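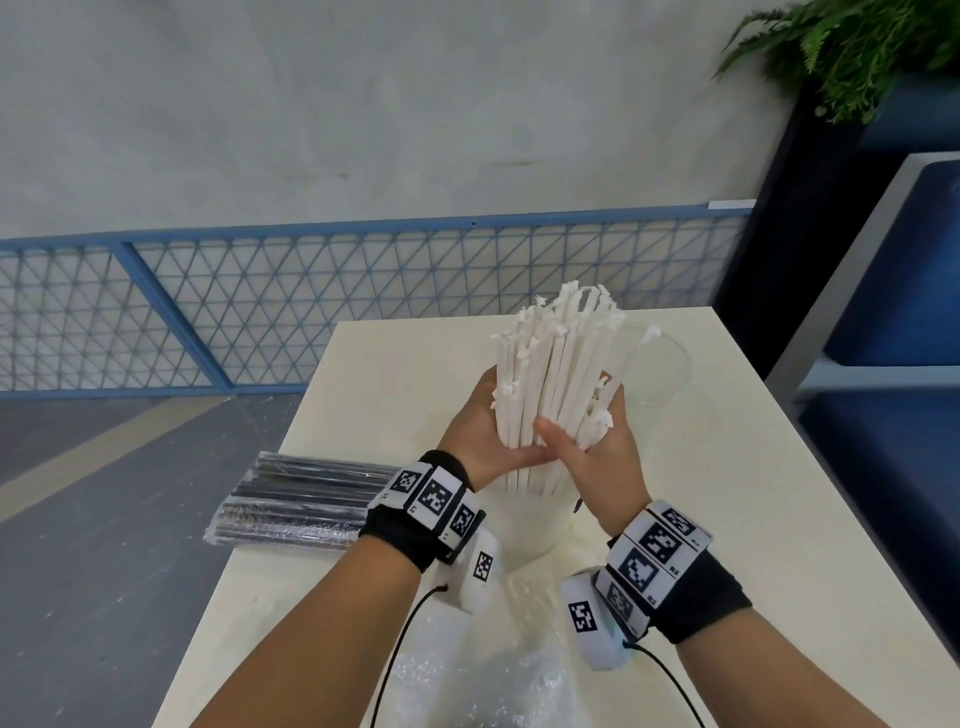

Can a Robot Learn From Your Hands?

You may have heard someone say that robots are about to do all our chores. People have been saying that for a very long time. So when the Kavanagh after-school robot club said it was going to "teach a robot to use its hands," it was fair to ask a few hard questions first.

What are the straws for?

Paper straws sound like an easy job. Pick up a bunch, stand it up straight, put it down again. You could do it while thinking about lunch.

Now try it slowly. Get a thick bundle of straws, or uncooked spaghetti if that is what you have. One hand cups the side. The other presses from the front. Squeeze too little and straws slide out and lean over. Squeeze too much and you crush them. The torn, curly ends on the club's straws make the job harder, too, as frayed paper can catch on the straw next door.

Your hands fix all of this without asking you. A robot has to be told, or shown, and showing is what the club is trying to do. The project is called Rimau.

What are the black and white squares?

Each square is a marker. It looks a bit like a crossword puzzle that went wrong, but a computer can read the pattern and tell one square from another. If it also knows how big the square is, it can work out how far away it is and which way it is tilted.

The markers ride on straps, one strap for each wrist. There are several on each strap, so when you turn your arm and hide one, the computer may still find another. May is the important word. If your sleeve slips down over the strap, the computer has lost your wrist.

So the computer knows what the hands are doing?

No. People in the club mix this up all the time, and so do grown-ups.

A marker on your wrist says where your wrist is. It does not say how hard your thumb is pushing. It does not say that one straw is starting to slip. You feel that in your skin, and a square printed on a white panel feels nothing at all. Some of the missing parts can be guessed from pictures of the fingers, but a guess is a guess.

How many tries does it take?

More than you would like. The club's plan for the first part of the project is 614 tries with the straws. The plan for the whole year is 2000, with other things to hold as well. A small child learns to grab a handful of crayons with much less fuss.

Each try gets a name and a score. A program called Fludeck keeps them in order. Bad tries stay in the list, marked as bad. If you threw them all out, you would fool yourself about how well it was going.

Does it work?

A little. In May the club ran a test with a pretend robot on a computer screen. It got 102 good grabs, and everyone cheered. Then somebody asked what would happen if the bundle were thinner. They tried it, and the pretend robot closed its fingers on air.

That is a very common problem. A robot that has learned one bundle on one table may know nothing about any other bundle or any other table. When you see a video of a robot doing something clever, ask:

How many times did they try before they filmed that?
Was a person steering it?
Would it still work if you moved the table?

If the answers are not there, you don't have to believe the video.

Is it still worth doing?

I think so, and I am hard to please. You find out how much your own hands know – that part is a real surprise. You also learn to write down what happened when you were hoping for something else.

Try it at home

You need a bundle of straws, a pair of thick mittens and a friend. Hold the bundle upright with bare hands and let your friend pull one straw out slowly. Notice what your fingers do. Now put on the mittens and do it again. Last, close your eyes and have your friend tell you how to move, using only words. Swap places when you have both had enough of picking straws up off the floor.

Words to know

Marker: a printed pattern that helps a computer find where something is.
Grip: the way a hand or a robot holds a thing.
Data: facts that have been collected and saved, good or bad.

From the Eminetti Science Pages for Kids, November 14, 2019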